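Notebook, Mirkport schools challenge, 04/02/2024

Went through the team folders before the halfway review. Mostly about the Prosser School team, as theirs is the one that has changed direction. Notes on the survey first, then the leaflet, then what we owe them.

Their issue is still reading at home: how few younger pupils have books in the house, and whether a lending shelf at the bus station would help.

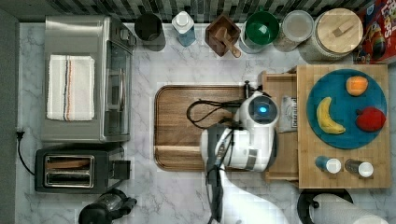
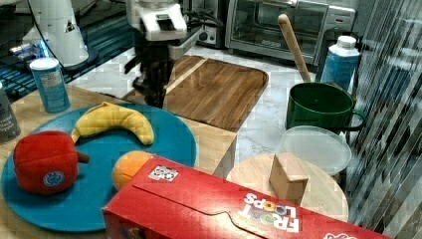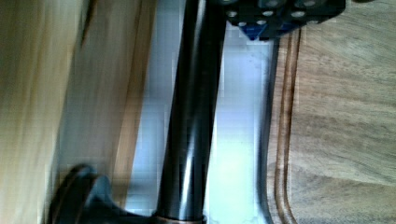
Left to right: toaster oven on the worktop, plate and cereal box, black post close up.

Survey. The team put out 865 paper forms through the primary schools in January and got over 500 back. Better than I expected for something that travels in a book bag. The forms are all in the grey folder, sorted by school and not by date, so anyone looking for late returns will have to go through the lot. I have asked them not to re-sort until the typing up is finished.

Problem with question 2. It reads "Do you have enough books at home and does someone read to you?" and people have ticked yes or no to the whole thing. We can't separate the answers now. The team spotted this themselves when they started typing up, and wanted to drop the question. I said keep it in the write-up, say what went wrong with it, and don't draw anything from it. They were a bit deflated but agreed. The judges have been fair about this sort of thing in past rounds as long as it is stated plainly.

The open question at the bottom is the useful one. A lot of parents wrote that the library closes before they finish work. Several said they were worried about fines, although children's books haven't had fines on them for years. The team had not thought of either point before the forms came back, and this is why the project has moved. They now want to do a leaflet on opening hours and fines first, and the shelf second. I think that is sensible. The shelf needs permission from the bus company and we have not had a reply.

Leaflet. Draft went round the room. Comments so far:

Too many words on the front. Opening hours should be there and nothing else.
"No fines on children's books" needs to be in large type.
Map is hard to read when photocopied. Try it in plain black lines.
Check with the library that the hours are still correct before anything is printed. Not done yet.
Needs to go out in more than one language. The school office can help with translation but wants the final English text first.

They named the project Flirkonora, which they made up and like very much. I did say a stranger would have no idea it was about books. Compromise is to keep the name and put "books to borrow near you" under it. Leave it at that, we have spent enough of the sessions on the name.

Orska team, briefly. They are still on safe crossing outside their school and have done a good traffic count, but the write-up is a list of numbers with no proposal. Suggested they pick one spot and say what they would change there. They have two proposals drafted and can't choose. Told them to walk both routes at home time and decide after that. They also need to give back the high-vis vests.

Mentor visits. The teams have asked for more time with someone who has dealt with the council before. I don't have anyone to offer at present. Will ask at the next partners' meeting. In the meantime they can send written questions and I will pass them on.

Budget. Each team has a printing allowance and Prosser have used most of theirs on the survey forms. Leaflets will have to be black on coloured paper. We have 18 reams of the yellow left in the cupboard, so paper is not the difficulty, only the copying charge. Check whether the school can run them off on its own machine.

To do

Ring library about hours.
Chase bus company, by letter this time, the emails are going somewhere that isn't read.
Return consent forms to the Prosser office, some are unsigned on the back page.
Send both teams the judging sheet again. Last year's version is still pinned up and it has the old marking on it.
Book the hall for the final. Ask for the projector at the same time.

Typing up of the survey should be finished by the next session. If it isn't, the leaflet goes ahead anyway using the open answers.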